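Flindudbridge Home & Family Board > Playrooms and Storage > Bowls or bins for small toys on a table?

Page 1 of 1

hallcloset7
Posts: 40

We have a low table in the corner of the living room that my two kids use for everything that isn't food. Right now the small toys live in one big lidded bin from Jasthorpe on the floor next to it. At clean-up time the whole table gets swept into the bin with an arm, and the next morning the whole bin gets dumped back onto the table so somebody can find one block.

I want to put something on the table itself so they only take out a few things at a time and have a place to put them back. I was thinking a couple of plastic bowls. My husband thinks bowls are silly and wants to buy a drawer unit. Kids are 3 and 5. What do you use, and has it lasted?

Also, the table is dark brown and I have been thinking of painting the top. Is a light top worth the trouble?

pegboard_ruth
Posts: 972

Drawers are wasted on a three-year-old. They can't see what is inside, so they pull out every drawer and leave them on the floor. We had a Votow unit with six drawers and I took the drawers out after one winter and used the frame as a shelf.

Open containers, low sides. Bowl, tray, shoebox lid, whatever you have. I would not buy anything until you've tried it for a couple of weeks with something out of your kitchen.

Paint the top if it is already beat up. If it's a decent table, get a piece of white board cut to size and lay it on top.

Dunmore Lane
Posts: 211

I'll disagree on drawers. My son was fine with them at three. We taped a drawing of what goes inside on the front of each one, and he matched them. Bowls get worn as hats, filled with water, and thrown. A drawer stays where it is.

Agree on the light top. Dark tables hide everything, and you find the missing piece with your foot.

hallcloset7
Posts: 40

Thanks both. Ruth, do you sort by type? One bowl for blocks, one for animals, and so on? That is where I always lose the battle. I sort, and it's mixed again by dinner.

pegboard_ruth
Posts: 972

No. I quit sorting anything small. Train tracks and puzzles have their own places because they don't work if you lose pieces. Everything else is mixed, and it has never bothered anyone but my mother.

What I do limit is how much is out. One container's worth on the table, the rest in the closet, and I trade things out when they stop touching them.

Marek Zelenák
Posts: 166

We went through all of this last August when we moved and had to set the table up again from nothing. We tried lidded boxes first. The lids went missing or got sat on. Then we tried a basket, which was fine except that small parts slid down into the weave and I had to pick them out with a butter knife. After that it was bowls, and it has been bowls since then. My rule is one bowl and a handful of things, and the bowl goes in the middle of the table where both ends can reach it.
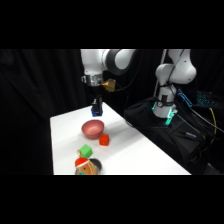

Mixing shapes and materials matters more to me than what the container is made of. If it is all blocks, my daughter builds for ten minutes and leaves. If it is all stuffed toys she carries them off to her bed and the table is bare again. Put a hard thing and a soft thing next to each other and she starts making up some business between them, and that can use up most of an afternoon. So I go for a spread like the one in my photo: the pink bowl, a red cube, a green cube, and the gingerbread in the Santa hat. Colors that far apart also show up well on a white top, and I would take that over dark brown any day. The gingerbread is a Christmas toy and I leave it in the rotation all year. For blocks I look for slightly rounded edges like the ones on that red cube. I have stepped on the other kind.

As for drawers, we have a Kopecký chest in the bedroom and use it for clothes. I wouldn't put toys in it.

Dunmore Lane
Posts: 211

Marek, I don't see how you get by on so few things. Mine would be done with that before I had sat down. Doesn't she just go and get more?

Also, I'm firmly against Christmas toys all year. We pack ours up in January and when the box comes down again it's like new toys. You lose that if it is sitting there in summer.

Marek Zelenák
Posts: 166

She does go and get more sometimes. Then something has to go back first. It took a while and there was some crying over it. I would say a few weeks before it was a habit.

On the Christmas toys, I see the point. We pack up the ornaments and the train. A stuffed toy she asks for by name in June is another matter.

tinyhouse_bev
Posts: 58

Grandma here. I keep toys for visits, so it's a different situation, but I have had the same mixing bowl on the coffee table for seven grandchildren and it hasn't been worn as a hat more than once or twice.

Things I would pass along on bowls:

Get one that's wide at the bottom. A narrow foot tips when a child leans on the rim.

Don't use a glass or ceramic one, even for an older child. There is always a younger one in the room.

A bright color is easier for a small child to aim for. My beige one got ignored and the yellow one gets used. I have no explanation for it.

And wash it. I run mine through the top rack on Sunday night after everyone has gone home, and you'd be surprised what's in the bottom.

hallcloset7
Posts: 40

That's helpful, Bev. I have a wide plastic salad bowl I could give up. What do you all do about stuffed toys though? They don't fit in a bowl with anything else. We own far too many and they end up in a heap under the table.

pegboard_ruth
Posts: 972

They don't need to go in the bowl. Stuffed toys sit on the table next to it. One at a time at our house, the rest on beds.

If you have a heap, go through it with the kids asleep. Bag up half, put the bag in the garage, wait a month. Whatever they haven't asked for gets washed and given away.

Dunmore Lane
Posts: 211

I would do that with the kids awake. My daughter found the garage bag once and still brings it up. She's eleven.

We let ours pick. Around 40 stuffed animals on the living room floor, and each kid got to choose which ones stayed. It took all morning but there was no argument afterward.

pegboard_ruth
Posts: 972

Fair. Mine never found the bag.

sandpaper_greg
Posts: 309

Coming in on the paint question. Don't use leftover wall paint on a kids' table. It stays soft and picks up every crayon mark, and anything left on it overnight in warm weather will stick. Use a cabinet or trim enamel. Scuff the top with 120, wipe it down, prime, two thin coats, and then leave it alone for longer than the can says. I wait at least a week before anything heavy goes on it. The can will tell you a day or so, but that is dry to the touch.

Ruth's idea of a loose board on top is the better one if you rent or like the table. Round over the corners and put a few dots of non-slip shelf liner underneath. If it gets ruined, flip it.

Satin, not gloss. Gloss glares under a ceiling light and shows every scratch.

hallcloset7
Posts: 40

Greg, would you do white or off-white? I worry plain white will look filthy by the end of the first day.

sandpaper_greg
Posts: 309

White. It looks dirty when it is dirty, and then you wipe it. Off-white looks dirty when it's clean. Keep a damp rag somewhere the five-year-old can reach and make it their job.

Crayon comes off enamel with a little baking soda on the rag. Permanent marker takes rubbing alcohol and a light hand. Try it on a corner first.

tinyhouse_bev
Posts: 58

A five-year-old will wipe a table all day if you give them a spray bottle with plain water in it. You may have to hide the bottle.

Marek Zelenák
Posts: 166

One thing I forgot. If you do the board, make it a little smaller than the table on every side. Ours hung over at first and my daughter used the overhang as a lever. Everything on it went to the floor, and she thought it was wonderful and wanted to do it again.

hallcloset7
Posts: 40

Okay. Update after a week and a half. Salad bowl is on the table. The bin is in the closet. I put out wooden blocks, a plastic cow, a measuring cup, and one stuffed rabbit, and I've been trading things out every few days the way Ruth said.

Clean-up is a lot shorter. The three-year-old likes dropping things into the bowl from as high up as he can reach, so it is loud. The five-year-old has complained that the cow is boring and wants the whole bin back. I've held out so far. My husband still wants drawers and says he will bring it up again when the bowl cracks.

I haven't painted. I bought a piece of white shelving board and the store cut it for me, a bit smaller all around as Marek suggested. No non-slip dots yet and it does slide, so those are next on the list.

Dunmore Lane
Posts: 211

Glad it's going okay. Try a different animal. Cows never lasted at our house either.

sandpaper_greg
Posts: 309

If it is melamine shelving, the cut edges will be raw and they chip. Iron-on edge banding, ten minutes with an old iron. Do it before you stick anything underneath.

hallcloset7
Posts: 40

It is, and they are. I'll pick some up this weekend.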